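Jirix Open Day Recordings

Data card, version 2

What this is

Recordings made at the Jirix open day in May, where visitors could watch a two-handed robot pack bottles into mailer bags. The room was open from late morning until 4 p.m. Sessions ran back to back, with short stops to put the bottles back.

Contents

567 episodes, split into two folders:
demo/ has the runs shown to visitors
warmup/ has the runs done before the doors opened

Each episode has a head camera video, wrist camera video from both arms, joint positions and a one-line text label. The longest episode is 1107 frames. Anything shorter than 100 frames was dropped.

The task

The operator starts an episode from a laptop. The robot picks up a bottle, turns it if needed, and puts it in the bag. Bottles differ in size and color, and they start in different places. Bags are soft and don't hold their shape, so the opening is rarely where it was in the last episode. 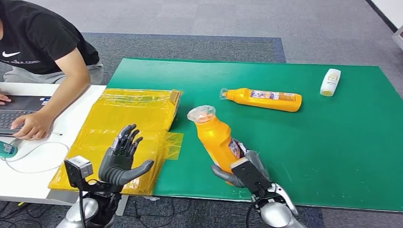
Head camera view. Right hand holding an orange-yellow bottle, left hand over the yellow bag.

Labels

Labels were typed by the operator after each run and checked later by Motaung. They say which hand made the first grasp and whether the bottle ended up in the bag. A bottle that was dropped and picked up again in the same run counts as one episode, with "regrasp" added to the label.

Some runs include a pass from one hand to the other. These are marked "handover" and are the ones visitors asked to see again, so there are more of them than we planned. Wrist video is the best place to look for the moment of contact, as the fingers often hide it from the head camera. 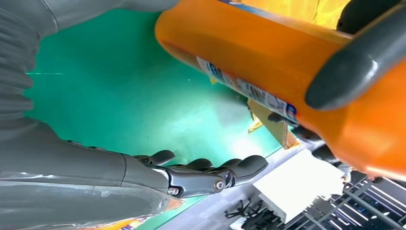 If you only want single-hand grasps, filter out the "handover" label before you split the data. The list in splits.txt already does this for the warmup folder but leaves the demo folder as it was recorded.

Known problems

Lighting changes between views and some surfaces wash out.
Printed labels on the bottles are often too blurred to read in wrist video.
Audio was removed.

Use and credit

Free for research and teaching. Please credit Jirix and Motaung. For the full-size video files, write to Bedico, who host the storage. The loader script is in the Resunow folder and needs no extra setup.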